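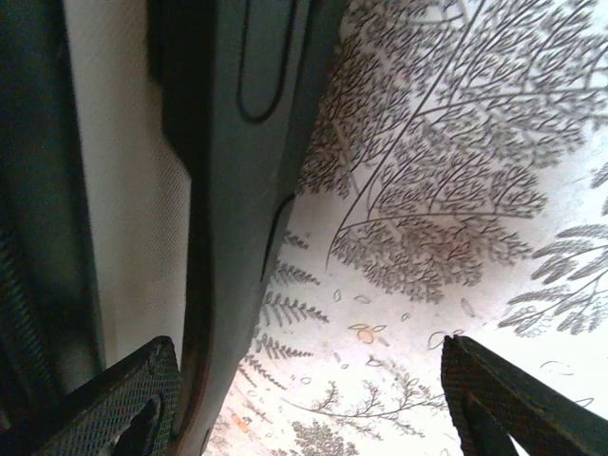
4.2 Order accuracy and the repeat visit

Chains that put money into drive-through lanes tend to justify it with a single claim, that faster service brings customers back. We found little in the Bernosville records to support it. The sandwich chain Zurkora rebuilt its lanes in 17 restaurants and reported shorter waits at all of them, yet the share of customers returning within the month barely moved. Supporters of the rebuild point to kitchen automation as the next step, and the trade literature is full of machine parts such as the two black fingers in Figure 3, with their crosshatched surface and the wide gap between them. A textured grip is a sensible thing to put on a machine that handles objects. It says nothing on whether a driver who received the wrong sandwich last time will turn in again, and that is the question this section takes up.

Figure 3. Gripper fingers with crosshatched surface.

We matched 1,637 lane orders against the loyalty accounts used to pay for them. Of these, 491 contained at least one error by the customer's own report. We are wary of that figure. Customers who complain are not a fair sample of customers who were served badly, and the Zurkora app offers a coupon for each report, a practice that rewards the careful and the dishonest alike. Zeng, working with receipts from a rival chain, treats every report as a true error. We see no grounds for doing so, and the results below should be read as an upper limit.

Even with that allowance, errors predicted a lost visit better than waiting time did. Customers who waited longest but got what they ordered came back at nearly the same rate as those served fastest. The effect was weakest at breakfast, when most orders were for coffee alone and there was less to get wrong. Kirnard argues that people in a hurry forgive mistakes. Our breakfast numbers might look like agreement, but once coffee-only orders are removed the pattern goes away.

Two problems remain. The loyalty accounts cover regular customers, who may put up with more than a family passing through. And the chain chose which restaurants to rebuild, by a method it would not share with us. If it picked its busiest sites, then shorter waits may reflect extra staff as much as the new lanes. We asked for shift schedules and received them for 3 restaurants, too few to settle the matter.

Claims that the drive-through "saved" sit-down brands after the pandemic deserve the same caution. Lane sales rose while dining rooms were closed or half staffed. Part of that rise was the same customers buying the same lunch through a different window.

By Nuwan Khan
20th May
Filed under: Restaurants & Food Service
Print this article | E-mail this article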